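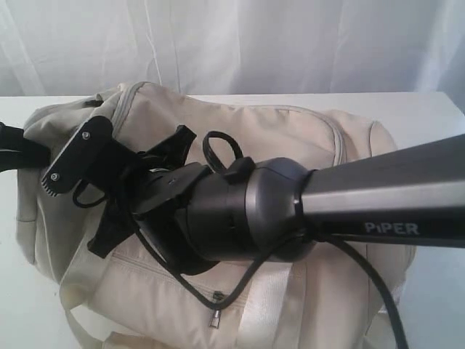
Levska Soft Goods Handling Rules, second edition: a review

Levska's guide is for people who run arm-and-gripper cells on bags, clothing and other things that won't hold their shape. It is 209 pages long and costs more than it should. We used it through October at Salazar, mostly on zip work with a cream duffel bag.

The chapter on approach is the best part. It asks for a slow move in, a stated force limit and a clear stopping point before any contact with fabric.

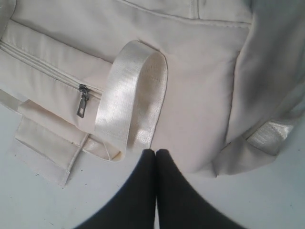
Straps get their own section, and it is sensible. Handle loops must be treated as snag points, and the operator must note where each one lies before a run starts.

Two-arm work

The rule is that one gripper holds the cloth near the zip while the other takes the pull. Neither arm may let go until both have stopped.
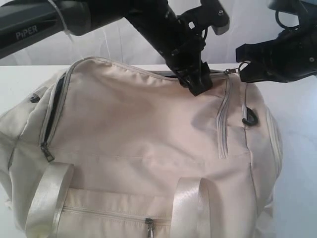 Cables and record keeping

Weaker. The guide says to keep cables "tidy" and leaves it there. A loose cable can rest on the work, and I wanted a figure for slack and a check at full reach.
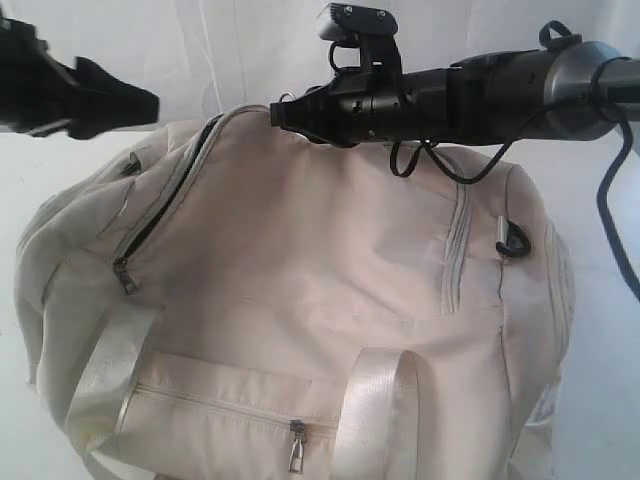 The log sheet wants 100 runs per item before sign-off, with every stop written down. That is fair for a new item but heavy going for a small change. The older Gokum guide handles this better, with a shorter repeat test.

Worth buying if you have 2 arms sharing a table. With a single arm, borrow a copy and read the first half.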